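Skornport gets its first modelling evening

I've been itching to tell you this one. Lama Mansour is bringing her cell modelling evenings to Skornport in March, and there are 40 places going! If you've ever wondered how anyone turns a living cell into a set of rules a computer can chew on, she's the person to ask (and she won't mind if you've never written a line of code).

The evening is built round Divard, the free program her team at Prerkness uses to model how yeast cells cope when their sugar runs low. The new version handles 200 reactions in one go — the old one fell over at 85, and I lost a whole afternoon to it last year.
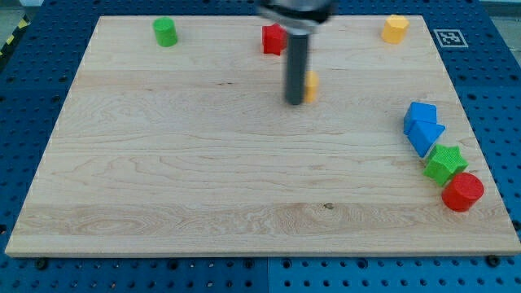

Wooden board on a blue work table.

I had a go with the test copy last week and got my first model running before my tea went cold. The error messages are still a bit grumpy, mind you. Lama says they're next on her list, along with a proper way to save your graphs.

Doors open at 6.30pm and it runs for 2 hours. Bring a laptop if you've got one — Paul has a few spares to lend. It's free, but you do need to book through the Skornport library desk.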